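Keep the Tray

Most advice on clearing a shared table starts with removal. I think this is wrong. A table that holds a kettle and a vase of flowers is in use, and stripping it bare only moves the clutter to the nearest chair.

A shallow tray works better. It fixes a boundary, and small items stay inside it. Perforated plastic is preferable to a solid base -- crumbs drop through and the tray lifts off for wiping. A clear glass bowl set towards the back takes whatever would otherwise roll.

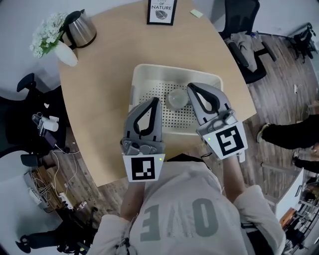
Cables are a separate problem

No tray helps with white leads tangled down to a power strip on the floor. At Skorside we spent 12 minutes a week freeing chair castors before the leads were clipped to the table leg. The clips cost less than the tray. I would fit them first, and leave the flowers where they are.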